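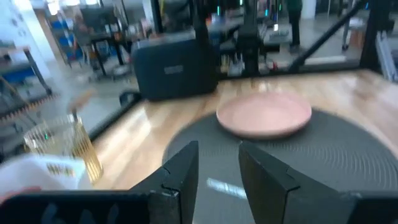

Club robotique du lycée : l'épreuve « mettre la table »
Forum > Ateliers et concours > Projets d'élèves

hnat_h
Bonsoir à toutes et à tous,
Je reprends le fil ouvert en janvier par mes élèves, avec un peu de retard (les bulletins, vous connaissez !). Pour ceux qui nous rejoignent : le club prépare la coupe Groltosmont, épreuve « mettre la table ». Le bras doit saisir une assiette, la poser sur le set, puis amener le verre à côté sans rien renverser. On a 150 secondes par passage et 3 essais, le meilleur compte.
Côté matériel, on a pris l'assiette rose à rebord, le set rond gris foncé avec ses petites rainures concentriques, et le verre à rayures dorées que les élèves ont tenu à choisir eux-mêmes. La caméra est au poignet, on voit donc toujours les deux doigts de la pince en bas de l'image. Le programme, que les élèves appellent Grullus (ne me demandez pas pourquoi), s'en sort très bien avec l'assiette et beaucoup moins bien avec le verre.
Toutes vos idées sont les bienvenues, même les plus farfelues.
Hnat Hrytsenko

pivoine38
Bonsoir Hnat, quel plaisir d'avoir de vos nouvelles ! Ma première remarque va vous paraître bête, mais j'enlèverais le torchon blanc. Il est complètement cramé à l'image, et chez nous une tache claire comme ça suffisait à dérégler l'exposition automatique pour tout le reste. On y avait laissé trois séances avant de comprendre.

marcassin_bricoleur
Pas d'accord avec pivoine38, désolé ! Le jour du concours il y aura des spots, des gens qui passent derrière, des affaires partout. Si les élèves n'ont travaillé que sur une table impeccable, ils vont tomber de haut. Moi je laisserais le torchon et je bloquerais l'exposition à la main, c'est deux lignes dans la config.
Par contre le reflet blanc sur le set, entre les doigts, m'inquiète davantage. Vous détectez le bord de l'assiette comment ? Par contraste ?

hnat_h
Par contraste, oui, avec une ellipse ajustée dessus, vu que l'assiette est toujours prise de biais. On a 416 images annotées à la main par les élèves (je leur dois un énorme gâteau). Le reflet gêne parfois, mais l'assiette rose ressort tellement sur le gris qu'on s'en tire.

pivoine38
Pour l'exposition bloquée je veux bien, marcassin, mais avec des débutants je préfère qu'ils réussissent d'abord une fois au propre. On rajoute le bazar ensuite, petit à petit. Un groupe qui rate douze fois de suite ne revient pas forcément après les vacances, et je parle d'expérience...

skera_fan
Bonjour, je débarque dans la discussion. Regardez aussi vos doigts de pince : sur celui de gauche je vois comme une fine fissure près du haut de la pointe. C'est peut-être juste une marque, mais à votre place je passerais l'ongle dessus. Nous, à l'atelier Skera, on garde toujours une paire d'avance dans la boîte.
Et pour le verre, il est flou à l'image, donc ça bouge encore au moment de la capture, non ? Une demi-seconde d'arrêt avant chaque photo, ça ne coûte presque rien sur 150.

hnat_h
Ah, bien vu pour la fissure, je n'y avais pas prêté attention ! Je regarde demain avec la loupe du labo. La demi-seconde d'arrêt, c'est tout simple et on n'y avait pas pensé, les élèves étaient persuadés que le problème venait des rayures.

marcassin_bricoleur
Les rayures peuvent jouer aussi, hein. L'équipe Ruddock avait pris un gobelet opaque l'an dernier et personne ne leur a fait de remarque. Le règlement dit « récipient à boire », rien de plus.

hnat_h
J'ai proposé le gobelet : tollé général, ils y tiennent, à leur verre doré. On garde donc le verre, on essaie l'arrêt avant capture, et pour le torchon je vais faire deux groupes, un avec et un sans. Comme ça pivoine38 et marcassin auront chacun leur équipe ! Je reposte dès qu'on a des résultats.

pivoine38
Je prends l'équipe sans torchon, et j'apporte le gâteau si je perds.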